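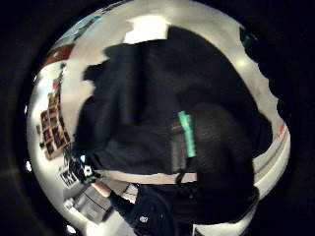 Rochelle Trevaskis a écrit, mardi :
> Bonjour à tous,
> Je reprends le fil sur le feutrage des pulls en mérinos teints en noir. Sur le lot Kellar, j'ai fait passer 6 pièces au programme laine, 30 degrés, essorage à 400 tours, lessive sans enzymes. 2 pièces sont sorties avec un retrait sensible dans le sens des colonnes, les autres sont stables. Même fil d'après l'étiquette, même jauge, même machine.
> Par ailleurs le noir dégorge encore au troisième bain. Faut-il refaire un fixage avant de rendre les pièces, ou est-ce que je laisse comme ça ?
> Autre question : quelqu'un a-t-il encore la fiche de l'ancien fil Ellery ? La mienne s'arrête à la page 2.
> Rochelle

Bonjour Rochelle, bonjour la liste,

Sur le retrait d'abord. Même étiquette ne veut pas dire même traitement. Kellar a livré sous la référence 817 deux qualités successives : la première chlorée puis résinée, la seconde traitée par plasma, sans dépôt de résine. La seconde garde une partie de son relief d'écailles et feutre plus vite dès que l'agitation mécanique augmente. Le numéro de bain est imprimé à l'intérieur du cône, pas sur la bande. Si les cônes sont jetés, il reste l'essai à la goutte d'eau : sur la qualité résinée la goutte pénètre vite, sur l'autre elle tient plusieurs secondes. À faire sur une chute non lavée, l'adoucissant fausse tout.

Il faut aussi distinguer retrait de relaxation et retrait de feutrage. Le premier se produit au premier mouillage et se stabilise ensuite, le second continue à chaque cycle. Je mesurerais donc à plat, après séchage complet, puis de nouveau après un second lavage. Si la cote en colonnes ne bouge plus, c'était de la tension de tricotage et il suffit de corriger le patron. Si elle bouge encore, lavage à la main uniquement et changement d'étiquette d'entretien.

Sur le programme : 400 tours ne me gênent pas. La quantité d'eau me gêne davantage. Les machines récentes pèsent la charge et réduisent le bain en conséquence — avec deux ou trois pulls dans le tambour, on travaille à rapport de bain très court et la laine frotte sur elle-même. Forcer l'option « plus d'eau » si elle existe. Éviter aussi l'écart de température entre lavage et rinçage, surtout en hiver quand l'eau du réseau est froide.

Pour le dégorgement, pas de fixage avant d'avoir identifié le colorant. Un agent cationique sur un noir au chrome n'apporte rien et raidit le toucher. Sur un noir acide prémétallisé, il peut améliorer la tenue au mouillé, au prix d'une perte au frottement sec. Test minimal : tissu témoin multifibre cousu sur un échantillon, bain à 40 degrés, 30 minutes, lecture à l'échelle de gris après séchage. En dessous de 3-4 sur la bande laine, je ne rendrais pas les pièces. Trois bains légèrement teintés, en revanche, ne prouvent rien : il peut s'agir de colorant de surface mal savonné à la teinture.

Pour la fiche Ellery, j'ai l'exemplaire complet, 19 pages, numérisé de travers mais lisible. Les tableaux de solidité sont à la fin. Je le dépose ce soir dans le répertoire commun, dossier Starbridge, à côté des notes de l'atelier d'Altport. Attention, les titrages y sont donnés en Nm et ceux de Kellar en tex.

Peux-tu indiquer la jauge et la longueur de boucle des deux pièces rétrécies ? Une maille trop lâche suffirait à expliquer une partie de l'écart.

Cordialement,
M.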